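The Putow Inventory

The Nkosi toy works in Putow closed in February, and the contents went to Gudisis for valuation. Gudisis sent Woo-jin Kong. He was given a desk near the loading door, a caliper, a roll of labels and a list of 1,819 lines, which the previous assessor had left in no order that he could find.

His method was simple. Each item was taken from its carton, measured on three axes, checked for chips, and assigned a condition grade from one to five. A grade of one meant saleable. A grade of five meant firewood. Kong seldom used either.

By the third week he had closed 1,181 lines. Most of them were single shapes: arches, wedges, half rounds. The paint held up well. Red faded first where a carton had stood near the window, and yellow went slightly brown at the corners. Green was stable. He noted this in the remarks column, although the remarks column was not read at Gudisis and he had been told so.

Line 357 was the exception. It read, in full, "Set, sample, see Father." There was no carton number and no dimension. Kong passed over it twice. On the third pass he wrote to the last manager of the works, who replied on 2020-11-14 with one sentence: the sample set had been cut by her father before the molds for the trays were made, and every later shape was copied from it.

He found it in a Skemine cracker tin behind the glue cabinet. The blocks were wrapped one by one in pages from an order book.

The caliper gave the same results it had been giving for weeks, with one difference. The star was short on one point by the width of a pencil line. Kong went back through his sheets. Every star in the building was short on the same point. He had recorded it nearly 50 times as wear.

He corrected the sheets. The work took an evening, and he did not bill for it.

The form for a sample set asked for a grade, a value and a layout. Kong left the grade blank and the value blank – the form allowed this if a reason was attached – and gave his attention to the layout. He cleared the pale wooden board on the blue perforated table and set the eight blocks toward its far side, two of each colour, in red, green, yellow and blue. The red cylinder went upright in the back row. The red star went down with the rest. Most of the board was left bare, with the grain showing. In the box marked Reason he wrote "Reference standard," and under it, smaller, "All others to be measured against this."

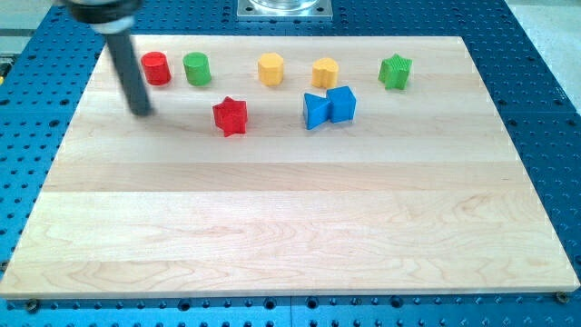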